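Talking patches with Sandamali Nanayakkara

Caught her at 15 minutes' notice, between classes. Notes typed up fast, sorry. 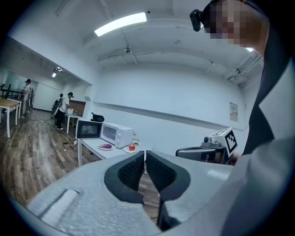 How it started

Mending. Her grandmother's, mostly. Then a coat from a thrift store in Gretness with a ripped pocket, and a neighbor, Notburga Mösli, who showed her how to darn. "She made me pull it out four times," Nanayakkara says. "I was so mad. But my socks still hold."

The Letutgate class

Runs every April, evenings. Full again. 66 on the waiting list, she tells me, and she sort of winces. People bring jeans. Always jeans, always the knees.

"Wash it first. Please. I say it every time and they dont."

On thread

Cotton, a little thinner then you think. She buys cones from a shop in Wusitz, 1000 yards each, and is rude about the cheap stuff. "It snaps, you swear, you quit."

What's next

Quilts, maybe. One is half done, 118 squares cut and in a bag under the bed. "Ask me in the fall," she says, and goes to find her scissors.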